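4. Tuning the grasp detector for soft stuff

By now you should have Fodatach running and talking to your gripper (section 3, if you skipped ahead like I always do). Out of the box it handles boxes and mugs pretty well. Cloth is another story, and this section is the way I set it up on my own bench after a September full of dropped socks.

You'll need the Chien viewer open next to the terminal. Any version that shows the grasp overlay will do.

1. Stop the planner. Leave the camera node running.

2. Open the profile called fotholm_soft and save a copy under your own name. Please don't edit the original! The updater overwrites it, and I lost an evening's work that way.

3. Set contact_window to 50 milliseconds. This is how long the closing motor current has to stay above the threshold before the software calls it a contact. Knits squash a lot before they push back, so a short window gives you false alarms.

4. Set close_steps to 200. The fingers will creep. That's fine for now, you can speed them up once the grasps look sane.

5. Turn on fold_bias. With this on, the detector scores ridges and bunched edges higher than flat areas. Flat cloth gives the fingertips very little to get hold of, and a fold gives them plenty.

6. Restart the planner and run five test grasps on the same piece of fabric, moving it a little between tries.

Note: the planner keeps up to 2,222 candidate grasps in memory. If the viewer gets sluggish, clear the list from the Tools menu and carry on. You won't lose your profile.

Caution: keep your own fingers out of the way while the planner restarts. It homes the gripper without asking.

When you check the overlay, look at where the two contact markers land. You want them on either side of a fold with cloth bunched up between the fingertips, so the pinch goes across the ridge.
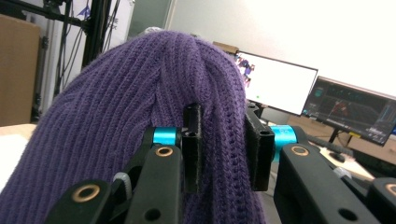 Starkska left a comment under the first version of this page: fold_bias made things worse on my thin T-shirts until I dropped the depth smoothing a notch, because the filter was ironing out every wrinkle before the detector saw it. Might be worth a line.

It is worth a line, so it's now step 7.

7. If you work with thin fabric, lower depth_smoothing by one level and repeat step 6. For chunky knits leave it alone.

Save the profile and go on to section 5, lift speed.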